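Lista de inspeção: bancada de cabos, sala 113
Segunda-feira, 12 de agosto de 2019

Tampo sem riscos: OK. O café do Waldemar ficou noutra mesa, milagre de agosto.
Cabos enrolados e atados: em parte. Há quem chame rolo a qualquer coisa redonda.

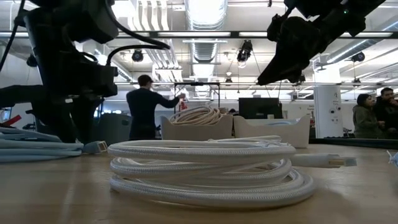

Caixas por tipo de cabo: a rever. Carga até 60 kg por prateleira, segundo a Zatden; ninguém as pesou desde julho.
Conectores com tampa: pendente, encomenda de 500 na Lokik.
Extintor: OK, atrás da porta, como sempre.

Inspecionou: Ksawery Laskowska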